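Home Modules Handouts Reading list Contact

Growing Food at Home, session 2: Tomatoes from seed to plate

Right, last time we did soil and I went on far too long, so I'm putting most of this on paper and we can spend the evening potting up.

Cordon or bush? Check your seed packet before you do anything else. Cordons (some packets say indeterminate) keep climbing until you stop them, and they want a tall cane and a fair bit of fussing. Bush types sprawl about and more or less look after themselves. I grow both, but if you've only got a windowsill or a balcony, start with a bush.

Sowing. I sow in March on the kitchen windowsill, two seeds to a small pot, and pull out the weaker one once they're up. It feels mean every single year! Cover them with a thin layer of compost, water from below and turn the pots every day or so, or they'll lean towards the glass like they're trying to escape.

Potting on. When the first proper leaves show (the jagged ones — the smooth pair that come up first don't count), move each seedling to its own bigger pot. Hold it by a leaf, never the stem. Bury it deep, right up to the lowest leaves, and it'll put out extra roots all along the buried bit. Zinash Chala asked me last term whether that works for peppers too. Not really, so keep those at the level they were.

Side shoots. Only for cordons. They pop up in the angle between the main stem and a leaf, and you pinch them out while they're small. Miss a week and you'll have a jungle. I always miss a week.

Watering. Little and often beats a flood after a drought, which is what splits the skins and gives you that nasty black patch on the bottom. Bontu Berhe lost most of a tray to it at the Torkville plots one summer and has been very strict with her watering can since. Start feeding when the first fruits have set.

Picking. Let them colour up on the plant if you possibly can, then lift and snap at the knuckle just above the fruit.
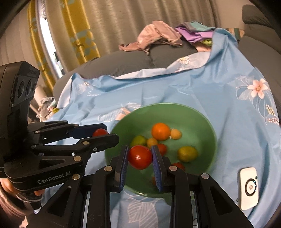 Keep them out of the fridge unless they're properly overripe, as the cold dulls the flavour and turns the flesh woolly. A bowl on the side is fine. Green ones at the end of the season can go in a drawer with a banana, or straight into chutney — Meron Derese has promised us her recipe.

For next time: bring your seed packets and a few old yoghurt pots with holes poked in the bottom. We're in room 34 again, door open from 7 pm.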